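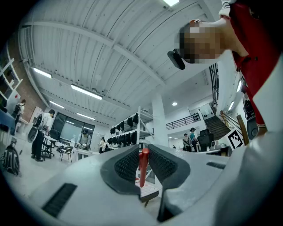 Pidholm Tenant Repairs Backlog: Progress Report to the Mao Fund

Prepared by Boyang Qin, Zetent Housing Services
28 Jul 2023

1. Status

The project is on schedule against the revised plan agreed in May. The repairs register has been rebuilt and now holds 2479 open and closed jobs, all of which carry a property reference, a trade code and a date of first report. Under the previous arrangement these were kept in separate spreadsheets by each area office, and the same leak could appear under different headings.

Spending is within the approved budget. One line, data entry, will close under budget. We ask that the balance be moved to the damp survey described in section 4.

2. Work completed in this period

Merging of the area office spreadsheets into a single register. Duplicate entries were matched on address and date, then checked by hand where the trade codes differed. Jobs closed without a completion note were reopened and sent back to the contractor for confirmation.

Priority codes were reduced to 4. Emergency and urgent jobs keep their existing response times. The old "routine plus" code has been dropped, as offices applied it differently and it had no effect on scheduling.

The Brellik scheduling module was installed and is in use for plumbing and electrical work. Carpentry and roofing are still booked by phone. Roofing will stay that way until the contractor has a second crew – a shared calendar is of little use with one.

3. Staff induction

Office staff at Pidholm completed induction on the new register. The session covered logging a job, changing a priority code and recording a missed appointment. Written notes were issued afterward and are kept with the register.

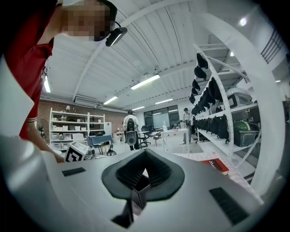 Pidholm, July.

Two points from the induction need follow-up. The missed appointment form does not separate tenant absence from contractor absence, and staff have been using the comments field for this. A change has been requested. The search function also fails on addresses with a letter suffix, such as 25A, unless a space is typed before the letter. Zetent will correct this in the next release.

4. Damp survey

We propose a survey of 25 homes on the north side of the estate, selected from addresses with repeat reports of mold or condensation. Each visit would record wall moisture readings, extractor fan condition and window seals. Repeat reports currently lead to repeat washing and repainting, and the register gives no means of telling a ventilation fault from a failed gutter.

The survey would take 6 weeks, including analysis. No additional funding is requested beyond the transfer in section 1.

5. Risks

Roofing capacity remains the main risk. If the second crew is not in place before the fall, low-priority roof jobs will carry over into next year. Tenants affected will be told by letter.

Contractor completion notes are still late in a minority of cases. Payment is now held until the note is received.

6. Next period

Move carpentry bookings to the scheduling module.
Issue the corrected missed appointment form.
Begin the damp survey, subject to approval of the transfer.
Publish response times by trade on the tenants' page.

A decision on the transfer is needed before survey visits can be booked.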